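Kinaren two-compartment sheet-metal bin: review
12/12/2024
By Glykeria Raptis

The Kinaren is a gray sheet-metal bin with two compartments, a shared rim between them and sloping walls. I bought mine from Christodoulou in July under catalog number 3329. It replaced a pair of molded plastic tubs from Stositz, both of which had split at the corners. I have used it on a wooden bench for sorting mixed small goods: toys, glasses, lids, clear packaging, and whatever else comes out of the returns boxes. This review covers the bin only. The matching stand is sold separately and I did not buy it.

Construction

The walls are folded sheet with no coating on the inside. Edges are turned at the rim and I found no burrs on delivery, though one inside corner needed a pass with a fine file. The front wall is stiff enough that leaning on it while reaching for the far side does not flex it in any way I could feel. Weight is the main drawback. Moving it takes two people if you want to keep the bench unmarked, and there are no handles. Plultstead makes a similar bin with cut-out grips, and I missed them each time I had to clean under this one.

There are small holes in the floor. The leaflet calls them drain points. They are useful after a wipe-down with plenty of water, less so if you sort beads or small screws, which will find them. I cover them with tape for that kind of work.

Shape and reach

The sloped sides are the reason to choose this over a square tub. Items that land on a wall tend to slide down toward the floor, and a hand can get under a flat object without fingernails catching in a tight corner. The angle is shallow enough that rubber items sometimes stay where they land. Hard plastic slides freely.

The second compartment sits directly behind the first. Transfer from one to the other is a short lift over the shared rim. For sorting this is a better arrangement than two loose tubs, which drift apart on the bench over the course of a day. Anyone with short arms will want the bin pulled forward to the edge of the bench, and at 3 inches of overhang mine still sat steady when empty. I would not go further than that with a load in the back.

Surface and wear

Bare metal marks quickly. The first scratches came within a week and the leaflet makes no promise otherwise. After that the floor takes on an even pattern of fine lines and new ones stop being noticeable. The back wall wears differently. It takes most of the contact from goods being pushed toward the rim, and it darkens over a wide area. I tried a nylon pad and a mild detergent. The smudges came off, the scuffs did not. None of this affects use, and I found no rust.

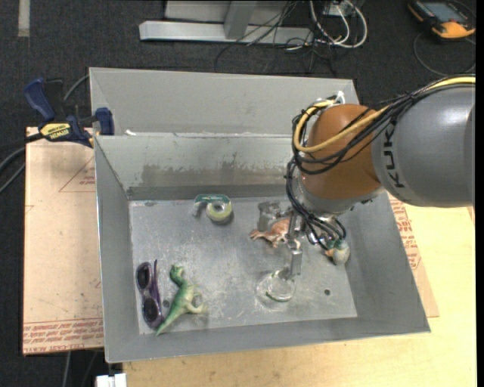 Main compartment in use. Note the scuffed back wall and the marks on the floor.

Visibility of contents

Gray metal is a mixed background. Orange and other strong colors stand out at once. Clear plastic is harder, particularly round transparent pieces lying flat, and translucent gray items come close to vanishing against the floor. Under a single overhead lamp I missed clear parts on several passes. Adding a second lamp, low and to the left, gave them enough of a shadow to find. A white liner would also do it. Ciarán Ó Ceallaigh, who shares the bench with me, cut one from sheet plastic for the rear compartment and prefers it. I find that it slides about under load and traps grit, so the front stays bare.

Noise

Loud. Dropping a toy in from rim height produces a sharp ring, and a hard case is worse. Setting the bin on a rubber mat reduced this somewhat. Stick-on damping sheet on the underside reduced it more, at the cost of making the bin harder to slide. The old Stositz tubs were far quieter.

Cleaning

Dust and paper scraps collect along the rim between the compartments, where a cloth tends to push them from one side to the other. A brush works better. The fold lines inside are open enough to clean with a fingertip and a cloth. Allow up to 6 minutes for a full wipe of both compartments.

Ratings

Build: good
Reach and layout: very good
Visibility of clear items: fair
Noise: poor
Portability: poor

I would buy it again for a fixed bench. For a bench that gets cleared every evening, the Plultstead with the grips makes more sense, even with its square corners.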